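Betreff: Re: [Tokitz] Lesekreis im Januar, welche Übersetzung?

Nhi Lưu schrieb:
> Nehmen wir jetzt Tokitz oder Sukadano? Und treffen
> wir uns wieder in der Küche?

Hallo zusammen, nur schnell: Sukadano. 916 Seiten, ja, aber die Anmerkungen sind viel besser. Küche passt.

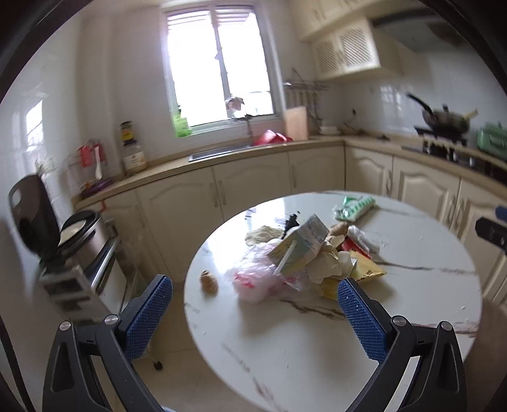 Der runde Tisch, Marmoroptik

Zur Fassung von Nurthorpe: Kapitel 2 und 5 sind dort gekürzt, bitte nicht kaufen. Hab ich zu spät gemerkt, ärgerlich.
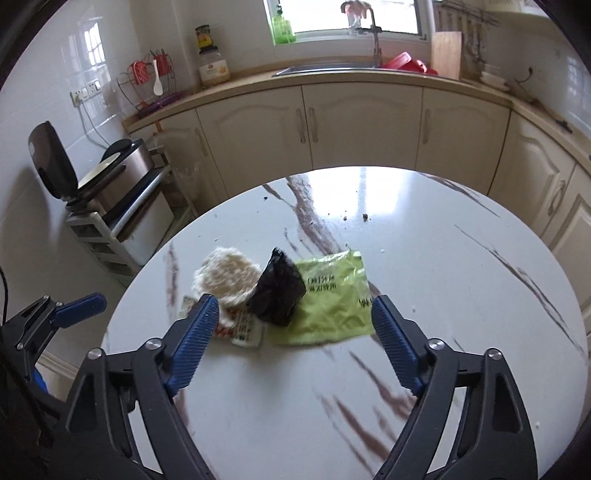 Kapitel 5 bitte bis zum Treffen fertig lesen, auch das Nachwort. Wer mag bringt was zum Knabbern mit, so Reiscracker oder ähnliches wie auf dem Tisch, krümelt halt. Beginn 19 Uhr, Tiêu kommt acuh.

Gruß, muss los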